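Hera data collection: minutes of the project meeting
12th July, upstairs meeting room, Furker

Present: collection team, training team, workshop
Apologies: Mercado office

1. Minutes of the last meeting
Agreed, with one correction. Item 5 should have said that the spare cables were ordered, not delivered. They are now in.

2. Progress
The collection team has recorded more than 3000 examples since March. Most are table tasks done with the hand-held grippers. The drawer task is finished. The towel task is on hold until the training team has looked at the last batch.

3. Rejected recordings
The training team went through 100 recordings picked at random and turned down 15. The usual fault was that the person began moving before the recording had started properly. A few had the wrong task name. It was agreed that people will hold both grippers still for 4 seconds at the start and again at the end.
Action: collection team to change the instruction sheet.

4. Small items and compartments
The training team asked for more variety. In the early recordings the same item was nearly always picked first, and the model now goes for that compartment whatever is in it. The order of picking will be set by a printed list, and the contents will be moved round between sessions. Clear objects will stay on the table for part of the work, as the model still does badly with them. There was some discussion about whether taking the lid off should be part of the example. No decision; to come back next time.
Action: training team to write the lists. 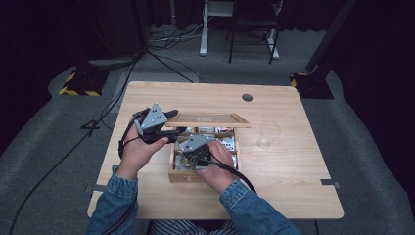
Item 4: picking from the compartment box, two grippers, lid resting on the back edge.

5. Cables
People on longer sessions say the gripper cables pull at the wrist. The workshop will try a lighter cable on one pair before changing the rest.
Action: workshop.

6. Ferkusska site
The second site has asked for a copy of the task list and the naming rules. Agreed to send both once item 3 is done.

7. Any other business
The booking sheet for the tables has moved to the shared drive. The paper one by the door should no longer be used.

Next meeting: same room, date to be sent round.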